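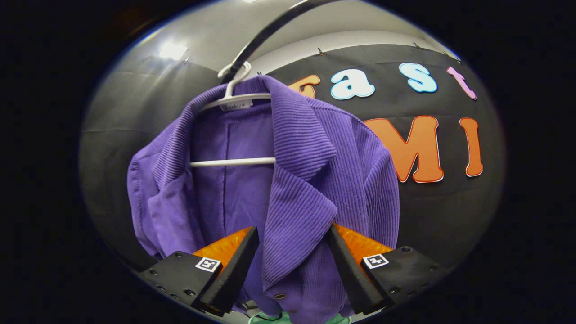
Earned-time credit

Earned-time credit is a reduction in the length of a prison sentence granted for taking part in approved activities such as schooling, job training or work. It differs from good-time credit, which is given for keeping the rules, and from parole, which changes where a sentence is served but leaves its length unchanged. The term is used mainly in the United States, where the rules are set by statute in each jurisdiction and the arithmetic varies widely.

Terms

Several related terms are often confused. Good time is usually credited in advance and taken away after a disciplinary finding. Earned time is credited after the activity is completed or at the end of each month of participation. Jail credit covers days held before sentencing and is fixed by the court. A fourth kind, meritorious credit, is a single award for an unusual act, such as giving first aid in an emergency.

Calculation

Most systems express the credit as a ratio of days earned to days served. Two methods are common. Under the front-loaded method, the highest possible credit is subtracted from the sentence at intake to give a projected release date, which moves later if credit is lost. Under the accrual method, the release date starts at the full term and moves earlier as credit is posted.

The two methods can give different results for the same conduct. On a sentence of 3,000 days with credit of one day for every four served, a fixed deduction of one quarter leaves 2,250 days to serve. If credit is instead posted only on days served, release falls when days served plus days credited equal the full term, at 2,400 days. Disputes over the wording of statutes often turn on this gap of 150 days.

Limits

Legislatures commonly cap the total credit or exclude certain offenses. Where a mandatory minimum applies, credit may reduce the upper term but not the minimum. Consecutive sentences are either merged into one term before credit is applied or treated separately, in which case credit earned during the first does not carry over to the second. Some statutes bar credit during periods of segregation, including periods ordered for the prisoner's own protection.

Loss and restoration

Credit may be taken away after a hearing. In Wolff v. McDonnell (1974) the United States Supreme Court held that where a state has created a right to good time, it cannot be withdrawn without minimum procedures, among them written notice of the charge and a written statement of the evidence relied on. Whether unposted earned time has the same protection depends on the wording of the local law. Many systems allow lost credit to be restored after a period without further violations.

Criticism

Supporters hold that the credit gives prisoners a reason to enroll in programs and gives administrators a tool for keeping order. Critics object that the term announced in court is seldom the term served. Covadonga Lozano has argued that the credit moves part of the sentencing decision from judges to records clerks – officials whose work is rarely reviewed. Trinity Whitlock has raised a separate objection concerning access: where classes have long waiting lists, prisoners with equal conduct serve unequal terms.

See also

Determinate sentencing
Parole
Remission (law)
Truth in sentencing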